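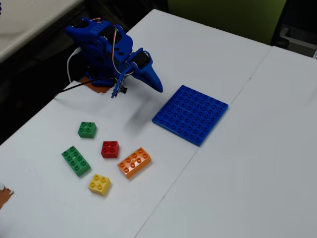

Dulumus Community Help
Home automation and small machines

Can a small desktop arm take over tidying at a playgroup yet?

Posted by Rostby Playroom Office

I write on behalf of a parent-and-toddler group which meets in the mornings at Rostby. At the close of each session the staff are required to collect the large building bricks from the tables, sort them by colour and return them to their boxes. The work is not difficult, but it falls at the same moment as coats, prams and the washing of cups, and it is regularly left half done.

A member of our management body has proposed that we buy or build a small robot arm for this purpose. Printed arms are now within the reach of a modest budget, and we have read several accounts of people teaching them to pick up toys. Before the proposal is put forward in February, we should be grateful for guidance on the following matters.

Is an arm of this kind able to clear a table of mixed bricks without a person standing over it? Could it also press bricks on to a baseplate, as the children like to find a model already begun when they arrive? Would the same machine be of use for other chores, such as wiping the tables or putting cups on a rack? We have 11 tables, all of the same height, and one cupboard that locks.

We are not engineers. One parent is willing to help with the assembly.

Posted by Maksym Pasichnyk

I look after equipment for a small workshop and have spent two winters on this sort of task, so I shall answer in the order given.

Clearing a table. Within limits, yes. An arm fixed at one edge can be taught to pick up chunky bricks and drop them into a tray, provided that they lie inside its reach and are not heaped together. Toddler bricks are a kind choice of object: they are large, light, brightly coloured and not harmed by being dropped. The trouble begins when two of them lie side by side with no room for the jaws between them, or when one rests on its edge. A person moves the neighbour aside with a fingertip and does not notice having done so. The arm must be shown how to do this, many times and from many starting positions, and even then it will now and again close on nothing and carry that nothing carefully to the tray.

You should also consider the reach. A desktop arm serves a patch of one table. You have 11. Either the bricks are brought to the arm, in which case the greater part of the tidying has already been carried out by hand, or the arm is carried from table to table, fixed down and checked at each. I do not believe that either would save your staff any time at present.

Pressing bricks on to a baseplate. This is a good deal harder than it looks. The studs must line up closely and the brick must then be pushed down with some force. A light arm bends a little under that force, and the motors in cheap joints have slack in them. If the plate is not held down it slides away. My own arm could place a brick flat on top of the studs quite well but seated it fully in only 3 of the first 11 attempts. Clamping the plate and adding a short pressing movement at the end improved matters considerably. I would still not promise you a finished model by the time the doors open.

Other chores. Wiping needs steady pressure over a wide area, and water should be kept well away from bare wiring. Cups on a rack may be attempted if they are plastic and always begin in the same place. I would leave both to people.

On safety, the arm should be used only when the children have left the room, and it should be locked away with its power supply afterwards. The jaws are not strong, but they are pointed on some designs, and small hands are quick.

If the parent who has offered to help would enjoy the project, I would encourage it as a project. As a labour-saving measure it should wait – I would look at the question again in a few years.

Posted by Bokon

get a bigger box. we tip everything in one box at ours and dont sort the colours. takes 2 minutes

Posted by Bondarchuk Household Machines

With respect to the previous contributor, sorting may be a condition of the group's own rules and the enquiry deserves a full reply.

We agree with the greater part of what Mr Pasichnyk has written. We would add one point on training. Members often ask how many demonstrations are needed, and no single number can be given. For picking single bricks from a clear surface, a few dozen careful demonstrations may produce something worth watching. For the mixed case described here, we recorded 3000 before we were content to leave the arm alone during a tea break, and the results became worse again when the table was moved nearer to a window. Lighting, the colour of the surface and the position of the camera should all be kept the same from one day to the next. In a shared hall this is seldom possible.

We would suggest a trial on one table, with bricks of two colours and two trays. The staff should note how often somebody has to step in. If that person is needed throughout, the matter has been answered at small cost.

Posted by Rostby Playroom Office

We thank all those who replied. The proposal will be amended to a single trial table, with the parent in charge of it, and the arm will be kept in the locked cupboard during sessions. The suggestion of one large box has also been passed to the staff, who were in favour of it.

Could Mr Pasichnyk kindly say what kind of clamp he used for the baseplate?

Posted by Maksym Pasichnyk

Two small screw clamps from the workshop, one at each of two opposite corners, with a scrap of card under each so that the studs are not marked. Double-sided tape also held, but it was tiresome to remove.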